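Why Do Race Cars Wear Wings Upside Down?

My uncle Tarmo Mockus paints cars for a living, and when I was nine I asked him why one of them had a wing on the back. Was it going to fly? He laughed so hard he had to put his brush down.

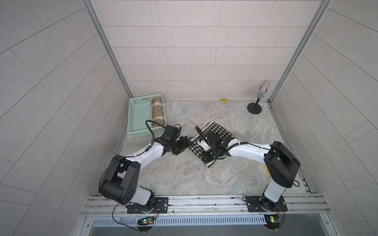
Then he told me to go home and think about airplanes, so I did.

An airplane wing pushes air down, and the air pushes the wing up. Up goes the plane! Now flip that wing over. The air gets pushed up, and the wing gets pushed down. People who build cars call that push downforce, and it squashes the tires onto the road.

Why would you want squashed tires? Try this. Put your hand flat on a table and slide it along, very lightly. Easy, right? Now press down hard and slide it again. Your hand sticks and drags. That sticking is called grip, and a car going around a bend needs loads of it, or it slides off toward the grass.

You could get more grip by filling the car with bricks (I did suggest this). The trouble is that a heavy car is harder to turn and harder to stop. Air pushes down without weighing the car down, so it's a much better deal.

There's a catch, though. A wing also gets in the way of the air, and that slows the car. It's called drag, and you can feel it if you run with a big piece of cardboard held out in front of you. So the people who design wings are always swapping a bit of speed on the straight parts for a bit of grip in the bends.

The other funny thing is that wings hardly work at all when you go slowly. Go twice as fast and you get four times the push! That means the big wing on a car parked at the supermarket is doing nothing except looking cool - and my uncle says looking cool is half of his business.

Want to feel it yourself? Next time you're out on a windy day, hold a stiff piece of card flat in front of you, then tip the front edge down a little so the wind hits the top. Feel it shove your hand toward the ground? Tip the front edge up and it wants to lift instead. I did this for most of February and my arm got very tired.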